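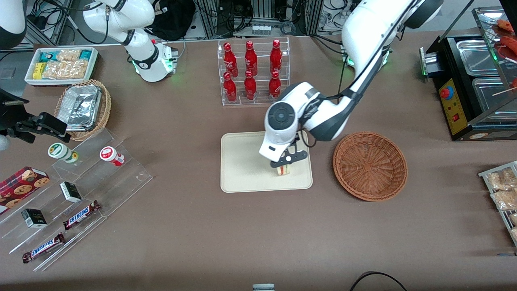
Section 6: Setting Up Your Business Account and Placing a Bulk Order

This section covers first-time setup of a Hoditz business account, ordering by the case, and setting a repeat order. You will need your company's billing address, a working email address, and your resale or tax-exempt certificate if you have one.

Creating the account

1. Go to the Hoditz sign-in page and select Open a Business Account.
2. Enter the company name exactly as it appears on your tax paperwork. "Gisler Supply LLC" and "Gisler Supply" are treated as two different companies, and a mismatch will hold up your first invoice.
3. Enter the billing address, then the shipping address. If they are the same, check the box and skip the second form.
4. Choose a password and select Send Code. Type the code from the email into the box. It expires after one hour.
5. Upload your tax certificate as a PDF or a clear scan. You can skip this step and come back to it, but sales tax will be charged on every order until the certificate is approved.

Note: Tax already paid is credited to the account. It is not returned to the card.

Adding other buyers

The person who opens the account is the account owner. The owner can add other buyers and set a spending limit for each one.

1. Select Account, then People, then Add Buyer.
2. Enter the buyer's name and work email.
3. Set a limit per order. Leave the field blank for no limit.
4. Select Save. The buyer gets an email with a sign-in link.

Orders over a buyer's limit go to the owner for approval. Stock is not held while an order waits, so approve these promptly if the item is running low.

Ordering by the case

Most paper goods, trash liners, tape, and cleaning supplies are sold both singly and by the case. The price list shows a unit price and a case price side by side.

1. Search by item name or item number. Item numbers are printed on the packing slip from any past order.
2. Set the Sold By menu to Case. It goes back to Each whenever you open a new item page.
3. Enter the number of cases. The unit price updates when you reach the next price break.
4. Select Add to Cart and repeat for each item.
5. Open the cart and check the Ships From line next to each item.

Items ship from either the Galtorside warehouse or the Arerent warehouse. An order split between the two arrives as 2 shipments with separate tracking numbers, but you pay one freight charge.

Caution: Form 303 orders (aerosols, bleach, and solvent cleaners) ship by ground only and cannot be returned once they leave the warehouse. Check the item number twice before you submit.

Choosing delivery

1. Select Dock if you have a loading dock, or Liftgate if you do not. Liftgate service carries a fee, shown in the cart before you pay.
2. Enter your receiving hours. Leave out lunch breaks if the door is locked.
3. Add a phone number for the driver — a front desk line is fine as long as it gets answered.

When the freight arrives, count the cartons before signing. Write any shortage or damage on the delivery receipt itself and keep your copy. Claims without a note on the receipt take much longer to settle.

Setting a repeat order

1. Open any past order and select Make This Repeat.
2. Choose every two weeks, monthly, or quarterly.
3. Pick a start date and a payment method.
4. Select Confirm.

You will get a reminder email before each repeat order is placed. To skip one, use the Skip link in that email. To change quantities, edit the order under Account, then Repeat Orders — changes made after the order is placed apply to the next one.

Note: Repeat orders are charged at the case price in effect on the day they are placed. Price lists are updated every March.

Getting help

Have your account number and order number ready when you call or write. Questions about tax certificates, credit terms, or account ownership should be marked for Domenica Pichler in Business Accounts. For damaged freight, use the claim form under Account, then Claims, and attach a copy of the signed delivery receipt.

Section last revised Friday, December 12, 2025.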